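December, after the late shift

Second week with the folding arm on the end table. Hafiz wanted a full bin through it before the break, so I sorted and Joscha stood by the stop button. Towels are fine now. Shirts are slow. I can fold one in the time it takes the arm to find a hem, but my shoulders don't hurt tonight and they usually do by this hour.

Jaqueline has moved to packing. She says she misses the table by the window. The radio doesn't carry over there and the Strömberg press is loud. Her pay is the same. Her start time is an hour earlier, and that means the first bus. 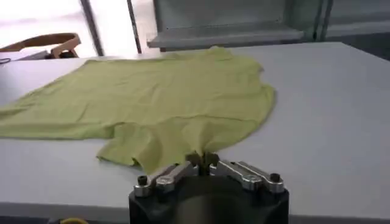 Last changed: December, 9:40 pm

The green shirt was one of mine to watch. Thin cotton is the hardest for it. The gripper takes a pinch near the hem and the rest of the shirt stays as wrinkled as you laid it. Ikhsan from Mukulero wants us to write down every time we step in, with the colour and the kind of cloth. I wrote more than 100 lines today and my handwriting went after lunch.

Asked Hafiz what happens to the two casual spots in the new year. He said they'll be kept until the Hoton contract is settled, and after that he doesn't know. I believe him. Jhosep has already put his name down for the maintenance course and told me to do the same. It's evenings, at the Jutwood site. I took a form.

The odd part is the talking. We used to fold across from each other and talk all night. Now I face the arm and Joscha faces the screen, and we save it up for tea.

Need to bring my own pen tomorrow. Form is in my coat pocket.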